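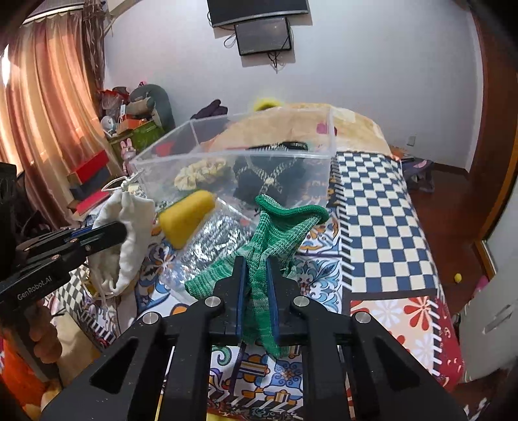 The Case for Mending Badly

My grandmother could darn a sock so that you had to turn it inside out to find the place. I can't do that. My darns are lumpy and usually the wrong color, and one of them, on the elbow of a gray sweater, looks like a spider that has been stepped on. I wear the sweater to work anyway. I think more people should do the same, and I think the main thing stopping them is a mistaken idea of how good a repair has to be.

Knitwear is where this shows most clearly. A glove or a sock gets a hole in it the size of a pea. The rest is fine. There may be years of use left in the yarn. But the hole grows every time the thing is worn, and after a few weeks the owner decides it is finished and throws it out. A clumsy repair on the first day would have stopped all of that. It takes a needle, a length of yarn and the time it takes to drink a cup of coffee.

People give me several reasons for not doing it. The most common is that new things are cheap. They are, and I won't pretend that mending a pair of socks saves anybody much money. If you count your time at what your job pays you, you lose on nearly every repair. But most people don't mend during hours they could be paid for. They mend in the evening, in front of the television, when the other choice is looking at a phone. I have never understood why the hour is counted as expensive when it is spent on a sock and free when it is spent on a phone.

The second reason is that they don't know how. This one I take seriously. Sewing was still taught at my school, barely, and we made one drawstring bag in a whole year. My neighbor Lilian Athumani, who is 27, told me she had never threaded a needle before last September. She learned from a library book and a couple of old dish towels that didn't matter. Her first patch came off in the wash. Her second is still on. She would be the first to say it's ugly, and it has been through the machine many times since.

The third reason is the one people are slow to admit, and I believe it's the real one. They don't want to be seen in mended clothes. A patch used to mean you were poor. In some places and for some people it still does, and I don't blame anyone who grew up with that for wanting no part of it. I would never tell a person who had to wear patches as a child that patches are charming.

Lately there is a different problem. Mending has become a style. There are courses in it, and books with beautiful photographs, and kits with special thread that cost more than the clothes they are meant to save. Last winter I went to an evening talk at Fornuren, a yarn shop in Vastham, where the speaker, Iona Haldane, showed us a jacket she had been working on for two years. It was covered in small white stitches in rows as even as print. It was lovely. I went home and didn't mend anything for a month, as I knew I would never do work like that.

I have thought about that month a good deal. Haldane did nothing wrong. She was generous with her time and answered every question put to her, including a long one from me about moths. But when a plain household job gets turned into a craft, with experts and a right way to do things, ordinary people quietly stop doing it. I've seen the same thing happen with bread. People who used to bake a decent loaf now feel they need a scale, a thermometer and a jar of something living in the refrigerator.

What I would like to see is a lower standard. A repair should hold. It should not scratch or rub. Past that, I don't think it matters whether the yarn matches, or whether the weave is even, or whether the edges pucker a little. If you have a brown sock and only blue yarn, use blue. Most socks spend their lives inside a shoe.

Naomi Kashindye, who read an early version of this and disagreed with it, said that bad work gives mending a bad name. If the first thing someone mends falls apart, she argued, they won't try a second time, so it's better to teach them properly. She has a point about the falling apart. I would teach two things before anything else: start your stitches well outside the hole, where the fabric is still strong, and don't pull the thread tight. Nearly all of my failures came from one or the other. Everything after that can be picked up along the way or not picked up at all.

She also said that some things aren't worth mending, and there I agree completely. A lot of what is sold now is made so thin that it goes everywhere at once. You fix the heel and the toe goes. You fix the toe and the whole sole turns to net. I gave up on a pack of cotton socks this year after the third round and cut them into rags. I don't feel bad about it. The choice of what to keep is part of the job, and a person who mends soon becomes harder to please when buying. I now turn sweaters inside out in stores and look at the seams, and I put most of them back.

None of this will save the planet. I've read claims that it will, and I'm doubtful. The amount of clothing made each year is far too large for my needle to make a difference, and I would sooner see laws about how clothes are made than one more article telling people to feel guilty. I mend because I like having the same things for a long time. I like knowing that my gray sweater fits and where its weak spots are.

The other elbow is going now. I have some orange yarn left over from a hat, and I expect I'll use that.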